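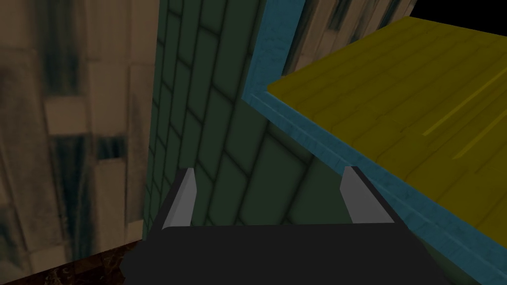 Simulationsansicht: geöffneter Greifer vor grüner Fläche in Blockmuster, rechts ein gelbes Paneel mit blauer Einfassung. Abdruck honorarfrei, Quelle: Costache.

Pressemitteilung
Sarnholm, 22. September 2024

Haushaltsroboter: Costache legt Ergebnisse aus 1622 simulierten Durchläufen vor

Schubladen gehen, Wäsche geht noch nicht

Das Softwareunternehmen Costache hat die Ergebnisse einer Testreihe zu Haushalts- und Werkstattarbeiten veröffentlicht. Geprüft wurde, welche alltäglichen Handgriffe eine Steuerung für Greifarme heute ohne menschliches Eingreifen erledigt. Die Tests liefen bis Ende August vollständig in der Simulation. Von 1622 Durchläufen wurden 954 als bestanden gewertet. Ein Durchlauf galt nur dann als bestanden, wenn die Aufgabe bis zum Ende ausgeführt war und kein Gegenstand zu Boden fiel.

Die Aufgaben stammen aus zwei Bereichen. Zum Haushalt gehörten unter anderem das Öffnen und Schließen von Schubladen, das Einräumen von Geschirr und das Falten von Handtüchern. Für die Werkstatt wurden Teile sortiert, Kisten umgesetzt und Werkzeuge an ihren Platz zurückgelegt. Wände, Böden und Möbelflächen erhielten in den Durchläufen wechselnde Farben und Muster — auch solche, die in keiner Wohnung vorkommen. Die Steuerung soll dadurch lernen, sich an der Form der Gegenstände zu orientieren und sich von Oberflächen nicht irritieren zu lassen.

Am zuverlässigsten gelangen Aufgaben mit festen, gut greifbaren Teilen. Schubladen und das Umsetzen von Kisten bezeichnet das Unternehmen als weitgehend gelöst, solange der Griff frei zugänglich ist. Beim Geschirr hing das Ergebnis stark von der Anordnung ab. Einzeln stehende Tassen wurden sicher aufgenommen, gestapelte Teller oft nicht. Handtücher und andere weiche Materialien bleiben das größte Problem. In dieser Gruppe bestand die Steuerung 138 Durchläufe, meist mit kleinen Tüchern, die bereits glatt auf der Arbeitsfläche lagen.

»Wer fragt, ob ein Roboter im nächsten Jahr die Küche aufräumt, bekommt von uns ein Nein«, sagt Aurelia Bogdan, Leiterin der Testabteilung bei Costache. »Einzelne Handgriffe funktionieren. Eine ganze Küche besteht aber aus sehr vielen Handgriffen hintereinander, und ein Fehler am Anfang zieht sich durch bis zum Schluss.«

In der Werkstatt sieht Bogdan die Technik näher am Einsatz. Die Abläufe wiederholten sich dort, und die Plätze für Teile und Werkzeuge seien festgelegt. Auch dort müsse aber ein Mensch erreichbar sein, wenn etwas verrutscht oder fehlt.

Ob sich die Werte auf echte Geräte übertragen lassen, ist offen. Reibung und Gewicht werden in der Simulation nur angenähert. Der Werkstattausrüster Tirkolov übernimmt deshalb ab Herbst einen Teil der Aufgaben in seine Versuchshalle in Trevham. Vorgesehen sind zunächst etwa 135 Durchläufe mit einem realen Greifarm, beginnend mit dem Sortieren von Teilen. Haushaltsaufgaben folgen in einem zweiten Abschnitt, für den noch kein Termin feststeht.

Costache stellt die Aufgabenbeschreibungen und die Bewertungsregeln auf Anfrage zur Verfügung. Ein Verkauf der Steuerung an Privatkunden ist nicht geplant.

Über Costache
Costache mit Sitz in Sarnholm entwickelt Simulations- und Steuerungssoftware für Greifarme. Zu den Kunden zählen Werkstätten, Lagerbetriebe und Gerätehersteller.

Pressekontakt
Costache, Testabteilung
Aurelia Bogdan
Sarnholm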